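Subject: Re: [fodholm-facilities] Paper cup stock and recycling stream
From: Győző Illés

On a November afternoon Musyoka Odera wrote:

> The Clondport depot rejected 3 of our bags again. Are the
> cups lined or not? Gamitz says any paper cup can go in
> the blue bin.

Gamitz is describing their own stream. Clondport pulps at low temperature and a polyethylene lining won't separate in that process, so lined cups count as contamination there.

Rácz invoiced us for 1,842 cups last quarter, of which 900 were the plain unlined type. The remainder have no lining code on the carton. I've asked for the data sheet -- no reply yet.

Until it arrives, put all printed cups in general waste and keep the grey organics bin for food only. Please re-label the bin on level 3 as well.

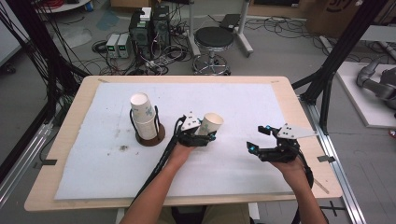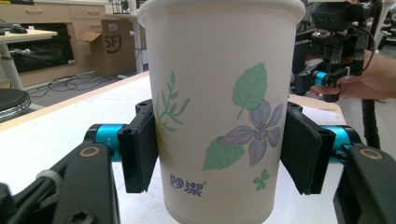

Printed paper cups, both photos. The brand mark is legible in the second.

Győző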